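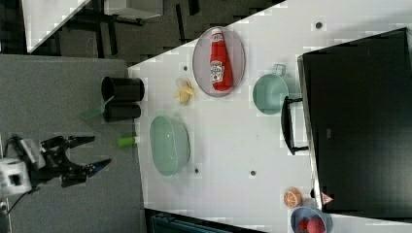
Gostaria de saber se a Andus aceita peças de plástico no cesto superior sem risco de deformação, escreve um cliente de Figueroa. A resposta depende da peça. Os artigos marcados pelo fabricante como adequados para lavagem em máquina podem ser colocados no cesto superior, com o programa Delicado. Para os restantes, recomenda-se a lavagem manual.

Categoria: Equipamento de cozinha > Lavagem > Máquinas de bancada baixa

Máquina de lavar loiça Andus

A Andus é uma máquina de lavar loiça de carga frontal, concebida pela Eltier para refeitórios, copas de empresa e cozinhas de formação. Com 867 mm de altura, destina-se à instalação sob bancada e não requer obra de fixação ao pavimento. A cuba e a porta são em aço inoxidável, com cantos arredondados que facilitam a limpeza diária.

O equipamento dispõe de quatro programas: Rápido, Normal, Intensivo e Delicado. No programa Rápido, a capacidade é de quase 30 cestos por hora, valor que pode variar com a temperatura da água de alimentação. A seleção faz-se num painel frontal com indicação do programa em curso e aviso de falta de detergente.

Colocação das peças

Os recipientes fundos devem ser dispostos com a abertura para baixo e ligeiramente inclinados, de modo a permitir o escoamento. As peças perfuradas, como escorredores e passadores, não devem ser sobrepostas. Antes da lavagem retiram-se os restos de amido, que secam nos orifícios e são difíceis de remover no ciclo seguinte.
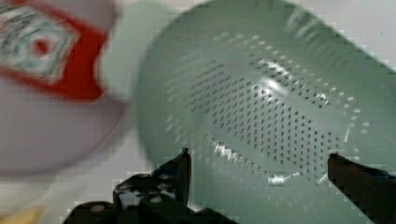
Escorredor de plástico verde-claro com orifícios pequenos.

As espátulas e outros utensílios leves devem ser acomodados no suporte próprio – a sua deslocação durante o ciclo pode bloquear o braço de lavagem superior.

Fornecimento e instalação

A máquina é fornecida com dois cestos, suporte para talheres, mangueira de alimentação e mangueira de esgoto. O descalcificador externo Fandurent é opcional e aconselhado em zonas de água dura. A ligação elétrica deve ser efetuada por técnico habilitado, em circuito dedicado.

Manutenção

Os filtros da cuba são retirados e lavados no final de cada dia de serviço. Os braços de lavagem desmontam-se sem ferramentas. A utilização de lixívia ou de esfregões metálicos no interior da cuba exclui a cobertura da garantia.

Os pedidos de assistência recebidos até às 16h são encaminhados no próprio dia útil. Peças de substituição disponíveis mediante indicação do número de série, gravado na face interior da porta.

Última atualização: dezembro

Imprimir | Enviar por e-mail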